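Blog > Robot Club > Season Notes

February 10, 2018

Okay, so I promised a proper update on the arm and then disappeared for weeks. Sorry! Club has been eating my evenings, and when it wasn't club it was my thermo homework, which I won't bore you with.

Quick catch-up for anyone new: our team is entering the kitchen challenge at Hovland in April. There are 4 of us now that Mohit Uniyal has joined (welcome Mohit, you're on cable duty forever). The arm is called Linus. I didn't pick the name and I've lost the vote to change it twice.

The kitchen task goes like this. You get play food scattered on a table, a plate and a toaster oven. The judges call out an item and the arm has to pick it up and put it where they say, plate or oven. You get points for the pick, more points for the place, and you lose some if you knock anything onto the floor. We lost a LOT of those at the fall scrimmage.

So we've been practicing at the white table with the food in a different spot every run. Pramila Lodhi does the layouts and she's ruthless. She'll stick a strawberry way off on the far side of the plate and then go get a soda while the rest of us groan. 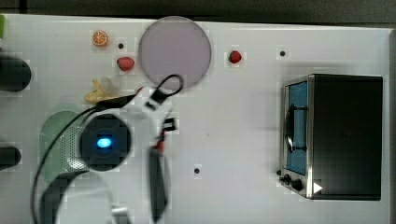 Linus's view of the table, with the toaster oven over on the right and the plate still empty.

The banana is my enemy. It's long and curved, and if the fingers come in even a little bit crooked it scoots away. The strawberries are way easier, which surprised me, I figured the small stuff would be the hard stuff. Santosh Nautiyal rewrote the grasp code over winter break so the wrist turns to line up with the long side of whatever it's grabbing, and our banana numbers got so much better that I made him show me the log twice. We've logged 3,329 tries since we started keeping track (yes, every one is in the spreadsheet, yes, I typed a bunch of them in by hand) and the last 201 are all with his new code.

The oven is a whole different headache. Opening the door means hooking the handle and pulling in an arc, and Linus really wants to pull in a straight line. Right now we open the door ourselves and only practice the placing part. That's allowed, you just don't get the door bonus. Mirko Grasso thinks he can have the door working before April. I think Mirko also has midterms.

And then there are the cables. They run along the outside of the arm to the gripper and they hang down more than I'd like, so you end up with loops of black cable across the camera view. Mohit has been trying out different clips. Too tight and the wrist can't turn all the way, too loose and you get spaghetti. If any of you have a good trick for this please tell me in the comments, I mean it!

Next meeting we're doing full timed runs with somebody playing judge. I'll post the scores even if they're terrible.

Filed under: robot club, Linus, kitchen challenge

3 comments

Benjie Belmonte wrote:
We used braided sleeve on ours and left some slack right at the wrist joint only. Tape down the rest. Good luck with the door, we gave up on it last year.

Skesalitz wrote:
banana is everybody's enemy. have you tried coming in from straight above and grabbing the middle?

Pramila wrote:
I was gone for ONE soda.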